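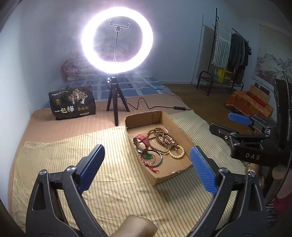
One visitor wrote to us afterward that the beads were harder than she had expected, and that she would have started with the bangle. Several people at the open day said much the same, and a few of them changed their minds once they had tried it with the grippers in their own hands.

Filed under: Robotics / Open Days / Galleries
22 Mar 2020
Reading time: 2 min
Print this page | E-mail this page

Prendico held its spring open day in March, and the small-objects demonstration was in the bedroom set at the Tukevley building. The job was sorting jewelry on a bed with two hand-held grippers. A person works the grippers, and the recordings are used later to teach a robot arm the same moves. Visitors could watch from the doorway or take a turn, 5 at a time.

Jewelry is a good test for this kind of work. The pieces are light, they roll or tangle, and no two of them want the same grip. A watch strap can be pinched from the side. A strand of beads sags as soon as it is lifted, so the operator has to decide where to take hold and how much of the strand to bring along. Small studs are picked up by the post if it can be reached.

The sheet matters too. A soft surface gives way under the fingers, and the pads can catch the fabric along with the piece. Operators are told to come in low and close slowly. If the sheet comes up with the jewelry, they open, back off and try again, and that attempt stays in the recording with a note on it.
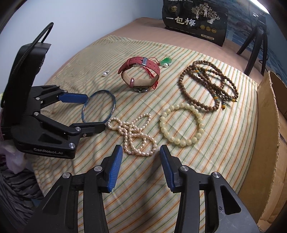 Two grippers make some of this easier. One can steady a loop while the other lifts, and a knotted strand can be eased apart from both sides. It takes practice to keep them from bumping, and most first-timers used one hand and forgot the other. The staff suggested starting with a single piece near the middle of the bed and leaving the tangled ones for later.

The project is called Skomov inside the company. By the end of the open day it had 2,194 recorded attempts, 355 of them made by visitors. Those will be checked before any are used for training.

The next demonstration will be held in the same room, with kitchen items in place of jewelry. Places are booked through the Prendico front desk. Wear short or close-fitting sleeves if you plan to take a turn.

Print this page | E-mail this page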